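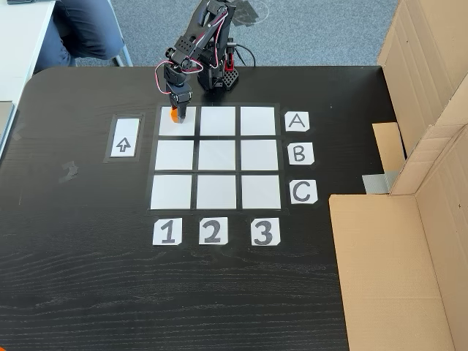
Top left, with a small orange piece: three rows of three are enough for some games.

The 600-hour promise

2019-04-24

Every few months a publisher finds a new number to put on the back of the box. The latest comes from Gatti, whose strategy game Trestotden is due in the autumn and will, we are told, keep a player busy for 600 hours. The figure is in the trailer and in the press notes, and it was said out loud at least twice in the hour I spent with an early version.

I don't believe it. Or I believe it in the way I believe a tin of paint will cover as much wall as the label claims, provided the wall is perfect and you don't mind seeing the old colour through it.

Start with where the number comes from. Cakurton, the studio making the game, says it added up the time needed to finish each of the campaigns on the normal setting, then the time for the side missions, then allowed for replaying the lot with a different faction. That last step is doing most of the work. By the same sum, any film lasts six hours if you watch it three times. When I asked how much of the total was the first run through, I was told the studio "doesn't think of it like that", though somebody must have thought of it like that in order to do the adding up.

The other figure Gatti likes is 672, the number of provinces on the map. I looked at a fair few of them. A province has a name, a colour, a thing it produces and a mood. Some produce grain and are cross. Some produce iron and are content. You can march an army through any of them, and I marched mine through 17 before one did anything I would want to tell a friend about (a bridge was down, and the locals wanted paying to mend it). The bridge was good. I paid, they kept the money, and I had to go round by the marsh. If Cakurton had made forty provinces with a bridge in each I would be writing a different article.

There is a decent game in here, and it would be unfair to leave that out. Battles are quick and readable. Orders are given in secret and revealed together, so you spend the pause before each round trying to work out what the other side thinks you are going to do. It's an old idea and it still works. The winter rules are harsh in a way I enjoyed, with roads closing one after another until you are stuck with whatever you remembered to store. The music stays out of the way.

But between those moments comes a great deal of waiting and clicking. Taxes have to be set province by province. There is a button to set them all at once, and the game warns you each time that using it will make people unhappy, so you don't. Messengers arrive to say that nothing has changed. By the end of my session I had stopped reading them, and I missed a real one about a fever.

Ask why a game is built like this and you get two answers. Publishers say players want value, and there is something in that. A new strategy game costs a lot, and someone who can only afford a couple a year is right to want them to last. Players will say the same thing on any forum you care to look at, often in the form of a sum: price divided by hours. I have done it myself. It's a poor sum all the same. It treats an hour spent setting the grain tax as worth exactly as much as the hour with the bridge, and it rewards any studio that can find a way to make you do the first kind more often.

The other answer, which comes from people further from the marketing department, is that long games are easier to sell things to. Trestotden already has its first expansion planned. It is called Zirnach, it adds a northern coast and a navy, and it was announced in January, months before anyone outside the building had played the game it expands. Gatti says it was always meant as a separate story. Perhaps. There is a strip of sea along the top of the main map with harbours drawn on it, and in the version I played the harbours can't be used. I asked whether that would change before release and was told to wait for a further announcement.

None of this is new, and Gatti is no worse than its rivals. I have shelves of big boxes from the days when strategy games came in big boxes, and the backs of them are covered in numbers: units, cities, years of history. I could not now tell you which game had the most units. I can remember a particular siege, in a game with a map you could have fitted on a beer mat, that I lost on a Sunday night and thought about at work.

What I would like from Cakurton before the autumn is fairly modest. Let me set the taxes once. Have the messengers come only when there is news. Open the harbours, or rub them off the map. And put out the figure for one run through a single campaign, because that is what most buyers will play, and many won't get to the end of it.

The studio says it is listening to comments and that a second test, open to anyone who signs up, will be held in the summer. It will include 2 of the campaigns and a smaller piece of the map. I'll be signing up, mostly to find out whether that bridge is still down.

Trestotden is planned for PC first, with console versions to follow. Gatti has not given a price for the game or for Zirnach.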